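About Hudero
Home > Company > About Us

Hudero sells and repairs sneakers. We started as a repair counter at the back of a luggage store in Sadum, where most of the work was heels, zippers and belt holes. People kept bringing in basketball shoes with soles coming away at the toe, and the usual answer at the time was to throw them out. We began regluing them, then restitching them, and after a while the sneakers took up more of the bench than everything else put together.

The store in Sadum is still open and is still our main location. The second store, in Nikdale, opened on 25/06/2021. It has a larger sales floor and a smaller workshop, so bigger repairs dropped off in Nikdale are sent over to Sadum on the store van and come back the same way.

What we sell

We carry running shoes, court shoes and everyday sneakers in adult and youth sizes. We do not carry every release. Our buyers look for shoes that can be worn often and repaired at least once, and that rules out a fair number of popular models. If a midsole is molded in a way that leaves no edge to work with, we usually pass on it, even when customers ask for it by name.

We also have our own line, Steyn. It is a plain low-top with a stitched cupsole, sold in canvas and in leather. The stitching means the sole can be taken off and replaced without cutting into the upper. Steyn comes in black, white, navy and gum, and we have kept the same shape since it first went on sale. Replacement soles are stocked in all sizes at both stores.

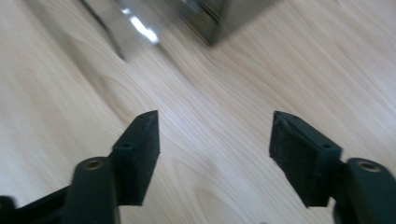

Customers often ask whether Steyn runs large. The canvas version fits true to size for most people. The leather version feels tight across the top of the foot for the first couple of weeks and then loosens, so we suggest you buy your normal size and lace it a little slack to begin with. Wide sizes are available in black and white only. We would like to offer them in the other colors, but the minimum order for wide lasts is high and we have not been able to make it work yet.

Used and restored pairs

The restored shelf started with shoes that were never picked up. Our repair ticket says that after 60 days and two phone calls, an unclaimed pair may be sold to cover the work. Those went fast, and people began asking if we would buy their old pairs outright. We do now, in Sadum only. Bring them in clean, with both insoles if you have them. We pay in store credit or cash, and the credit offer is higher.

Every restored pair is sold with a card that lists the work done: sole reglued, heel lining patched, eyelets replaced and so on. If the color has been touched up, the card says so. We do not sell restored shoes as new, and we do not sell pairs when we are unsure who made them.

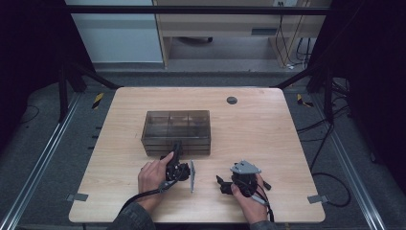

HUDERO REPAIR AND RESTORATION DEPARTMENT
Sadum workshop, lower level. Drop-off at either store.

The department handles all sneaker repairs for both stores along with mail-in orders. The people at the drop-off counter also do repairs, so you can get a direct answer about whether a shoe is worth fixing. Sometimes it is not. A foam midsole that has started to crumble cannot be glued to anything, and we will tell you that at the counter before you pay.

Common jobs are sole regluing, full sole replacement on stitched models, heel lining patches, toe box stitching, and deep cleaning. We replace eyelets and lace loops, stretch leather uppers, and cut insoles to size. We do not dye suede. We tried it for a season and were not happy with how evenly it took.

Standard turnaround is 3 weeks. Cleaning alone is quicker. A full sole replacement can take longer if the sole has to be ordered, and in that case we call you before starting. Repairs are guaranteed for 78 days from pickup, which covers glue and stitching but not normal wear on the tread.
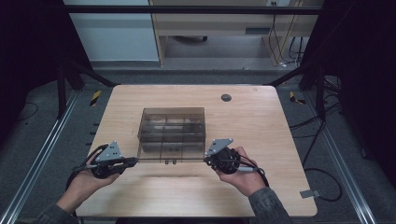

Small parts are the slow side of sneaker repair. An eyelet that is slightly too wide will pull through the upper, and a lace tip in the wrong finish stands out on an otherwise tidy shoe. We buy parts in mixed lots and sort them by hand before they are used. For bench storage we like a see-through box with dividers, and the smoky-brown one on the light wooden table is the style we mean. Tinted plastic hides scuffs better than clear and you can still make out what is in each compartment. If you have kept spare laces or parts from the original shoebox, bring them with you. An original part is nearly always a better match than anything we can order.

Mail-in repairs

If you live too far from Sadum or Nikdale, you can send your shoes to us. Fill out the mail-in form, print it, and put it inside the left shoe. Please do not tape it to the outside of the shoe. Use any sturdy box. We do not need the original box, and we cannot promise to return it in good condition, so keep it at home if it matters to you.

When the shoes arrive we check them over and email you a quote. Nothing is started until you reply. If you decide against the repair you pay return shipping only.
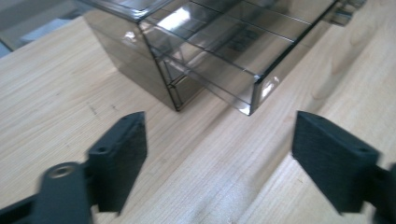

Pairs sent in together are quoted separately but shipped back in one package. We can combine up to 2 pairs at the single-pair shipping rate. Kids' sizes are small enough that we can often fit more, so ask us in the quote email.

The busiest month is March, when people get their running shoes out again and find out what winter did to them. If you have a race coming up in spring, send shoes in well ahead of it.

Working here

Openings are posted in both store windows and on the Jobs page. Sales staff spend their first weeks at the repair counter, including those hired for Nikdale. Workshop jobs do not require experience with shoes. Several of our repair staff came from upholstery and alterations.

Contact

For stock questions, call the store you plan to visit. For repairs, call the Sadum workshop with your ticket number, or use the Repair Status page. Gift cards and Hudero store credit can be used at both locations and on the website.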